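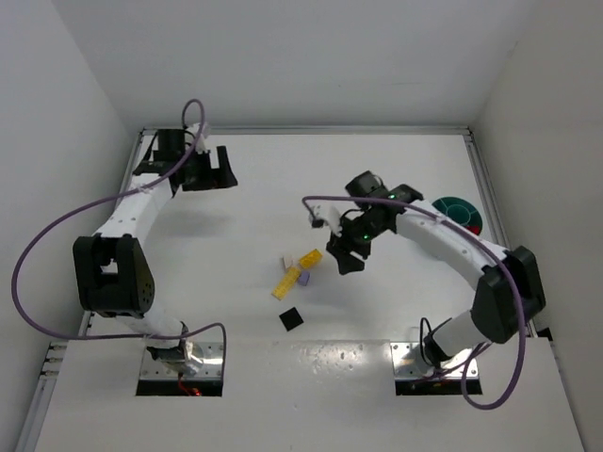

Figure 4.1 Two robot arms at a white work surface.

Contents > Part Two: Players and Clubs > Chapter 4: The Transfer Market

Chapter 4
The Transfer Market

A soccer club can get a new player in one of two ways. It can train him in its own academy, or it can sign him from another club. Most clubs do both, and the balance between the two shapes the budget for years.

Take the case of Gostley, a second-tier club. In May it sold a young winger, Wumpini Dankwa, to Trumlow. Dankwa had joined the Gostley academy at the age of 10 and had played 49 league games. Trumlow had watched him in nearly 200 matches at youth and senior level before making an offer. The fee was paid in three parts — one at signing and two more tied to appearances.

Gostley also kept a sell-on clause. If Trumlow later sells Dankwa at a profit, Gostley receives a share of that profit. Clauses like this are common when a small club sells to a larger one, and they can be worth more than the first payment.

This chapter looks at how a fee is set, who takes part in the talks, and what happens when a player's contract is close to its end. Section 4.1 covers the transfer window. Section 4.2 returns to the Dankwa deal and compares it with a loan between Macedo and Brument. Key terms are listed on page 129.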